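About Fedilska

Fedilska started as an email. Every evening, once the dishes were done, Emrys Morgan would send a handful of video links to 142 people he had worked with, gone to school with, or met on trains, along with a sentence or two about each one. A man playing the saw on a ferry. A goat who had learned to open a bakery door. People wrote back, and they forwarded it to their sisters, and before long the sisters wanted to be on the list too, and the whole thing got a bit much for one man and an address book.

So we made a website! It is still a handful of links a day, and it is still a sentence or two about each one, and we hope it still feels like mail from somebody who likes you. Lleucu Pumphrey came on in the second year to look after the mornings (Emrys has never been much use before ten), and between the two of them they watch far more than any sensible person should. By our last tally they had posted 1,579 videos, and had sat through a great many more that didn't make it.

People ask how we choose. We wish we had a grander answer, but mostly one of us laughs out loud, or goes quiet, and the other one comes over to see what it was. We like street musicians, marching bands that have taken a wrong turn, weather filmed from kitchen windows, old commercials, animals being patient with each other, and anything with a model railway in it. We are less keen on pranks where somebody ends up upset, and we don't post children crying, however funny the uncle behind the camera thinks it is. If a clip is of a flood or a fire we try to find out where it was really filmed before we put it up, and if we can't find out, we leave it alone. We have gotten that wrong a few times. When we do, the post stays up with a correction at the top, so you can see what we said and what we should have said.

We also try very hard to credit the person who made the thing. Videos get copied and copied again, and the name tends to fall off somewhere along the way, so Lleucu spends a good part of her week writing polite notes to strangers asking if that was them on the unicycle. If you made something we have linked to and you would like it taken down, or your name spelled properly, please write and we will fix it the same day.

The office is two rooms in Dasomside, up a flight of stairs, with a kettle and a radiator that has its own opinions. Do say hello if you are passing, though a note beforehand is a good idea.

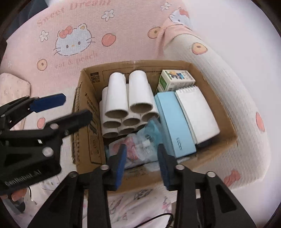 Yáñez wrote to us in January to say that the daily list was the only thing left online that ended, and that after the last link there was nothing to do but close the laptop and go to bed. We were so pleased with that letter that we read it out loud twice. It also settled an argument we had been having for months about adding an endless page, and there won't be one.

The evening email still goes out, by the way, now to 2,000 readers, and you can join it from any page on the site. It is free. The bills are paid by a small ad in the sidebar and by those of you who chip in each year — thank you, we do notice every one. Suggestions are welcome at any hour, and we watch all of them, even the long ones, though it may take us a week or so to answer.

Recent posts
Brass band plays on through Husgate hailstorm
Goose supervises road crew
400 dominoes and one cat
Three sisters sing in an empty swimming pool
The slowest car wash we have ever watched
Model train delivers the mustard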